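Home | About me | Family | Recipes | Archive

The hen that was not ours

On Tuesday morning my son Corentin came into the kitchen and told me there was a chicken in the bathtub. I said yes, very good, and continued to make the coffee, because he is six and he tells me many things. Then I heard the chicken.

She was brown and very calm. She stood near the drain and looked at me like I was the one who should explain myself. We live on the second floor, in the middle of Pultthorpe, and I know of no neighbor with hens. The bathroom window was open, but it is small, and I don't believe a hen can climb a drainpipe. 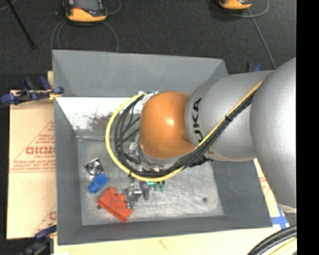
I called my sister Sandrine, who grew up in the same house as me but somehow knows about animals. She told me to give water and oats and to not make sudden movements. Corentin had already named her Bilik. He has a weakness for anything orange, and he decided that her feet were the right color, so she must stay forever.

She stayed two nights. Then old Madame Bouvier from downstairs knocked and asked, very politely, if we had seen her lunch guest. I still have not understood the whole story, and she did not want to come in and sit. Corentin cried a little. In the bathtub we found one egg.

Recent posts
My first winter with the Zolico stove
Why we don't play cards with Rosine
Lost keys, November
Soup for 50 people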